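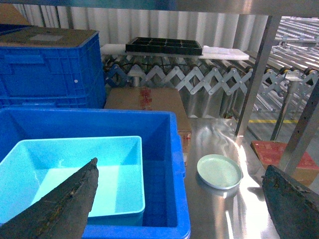 28/01/2026. Spent the evening scanning negatives again. Box two is finished, which makes 231 frames since Christmas, nearly all of them from the Gristden walks. The Uveo holder still won't keep the film flat at the ends, so the first and last frames of each strip are soft down one side. I'm keeping the sleeved strips apart from the loose ones by putting a small tray inside a bigger crate, the way the light aqua one sits in the deep blue one here, and it saves a bit of desk. Dust is the main problem. I blew off every strip and still had to spot out hairs on most of the skies.

Exposure was better than I remembered. The harbour roll is thin, about a stop under, but there is enough in the shadows to print from. I had written the wrong film speed on the Rurard roll and only noticed when the frames came up dark.
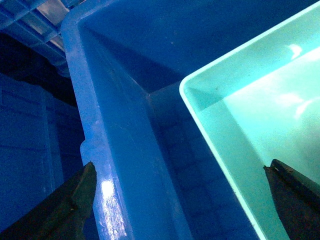
I rescanned two of those at the higher setting and they took ages – not worth it for anything smaller than a large print. Everything is saved under the roll number now, with the month after it. The old folder names made no sense.

Still to do: the Kuzmenko rolls, which are colour and need a different profile. I'd like those done by the middle of February. Ordered more sleeves. Bed at half eleven.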